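Compact fridge door won't stay shut, is it the floor or the gasket?
Posted in Home & Apartment

Darcy Ngata
Okay, so I've got a little silver fridge and the door drifts open whenever I turn my back. I found a puddle under it Wednesday morning and lost a whole carton of eggs (okay, 8 of them, but still!). I've wiped the rubber seal twice. My landlord in Geddes says to buy a new one, but I really don't want to. Any ideas before I give in? Pictures of the fridge: 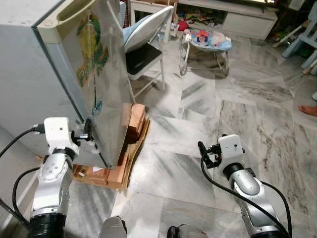
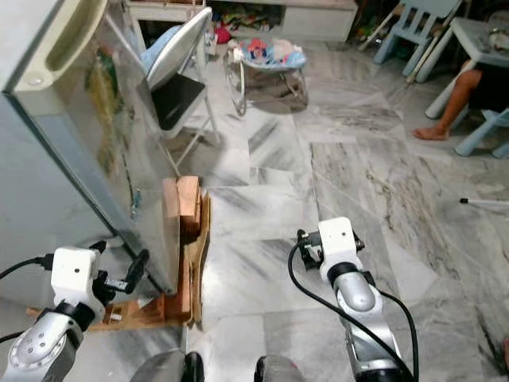
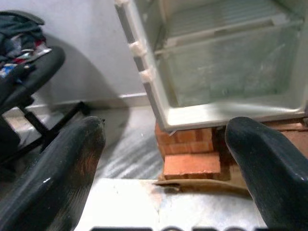
Replies

Gwendolyn Wojcik
Try the dollar bill test first. Shut the door on a bill and tug. If it slides right out, the seal is weak at that spot, so go all the way around, hinge side too. Mine was flat along one corner. I warmed it with a hair dryer on low, pulled it back into shape with my fingers, and it's been fine for three years!

Then get a level on top. You want the front a hair higher than the back so the door swings closed by itself. A turn or two on the front feet did it for me.

Chaminda Miah
same thing here, it was the feet

Ezekiel Mahmoud
Check the hinge screws too. If they're loose the door sags and no seal in the world will help. Unplug it before you tip it, and let it stand a while before you plug it back in.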